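Ticket 129: Left wrist cable and spare hands, Clarlow bench
Category: Equipment planning / purchase hold
Priority: Normal
Status: Open, waiting on quote

We use cookies to improve your experience on this support portal. By continuing you agree to our cookie policy. Accept | Manage settings

Monday, 9:10 am
Raised by the bench team. We have to put in our equipment request before the March budget closes and need advice on what to order. The current plan has one line for a pair of replacement hands and nothing for cabling. Both arms on the Clarlow bench run their cables outside the wrist in a long loop. We'd like to know if a clip kit will do or if we should budget for a full harness.

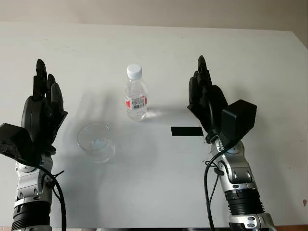 Clarlow bench, both hands upright, bottle and glass set out for the pour task.

10:25 am
Support reply. Please don't order the harness yet. The Grarnano clip kit is $87 per arm and fits the silver wrist you have. The harness means sending the arm back to Ranero, with a lead time of 27 working days. Can you tell us what the bench handles day to day? Grip load decides which finger set we quote.

11:40 am
Bench team. Mostly drink bottles and glassware. The bottles are the hard part. They are thin clear plastic with a wrap label, and a full one behaves differently from a half-empty one. 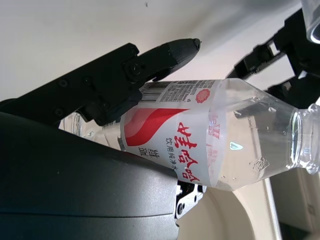 We need a finger that can press on the label area without denting the bottle, and we need to know if the tips are sold separately. Last year we bought complete finger assemblies when all we wanted was tips, and that took up more than 2 quarters of the consumables money.

1:15 pm
Support reply. Tips are sold separately through Kılıçarslan, in packs. Put them under consumables on your form, not capital. For the bottle work we would keep the standard fingers and spend the difference on spare tips. Please confirm whether the hand or the gripper does the pouring, as the two are covered by different service plans.

2:30 pm
Bench team. The gripper on the right arm holds the bottle. We want both plans priced anyway so finance can see them side by side.

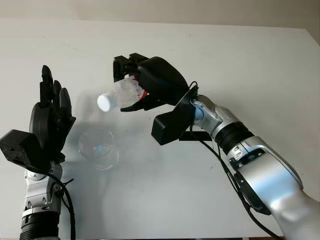

Right arm, bottle tilted over the glass, cap on.

3:05 pm
Support reply. Noted. Revised quote will list:
- clip kit, both arms
- spare tips, one pack
- gripper service plan, 12 months
- hand service plan, 12 months, as an option
Harness removed. Freight to be confirmed by the Ranero depot. Ticket stays open until the quote is accepted.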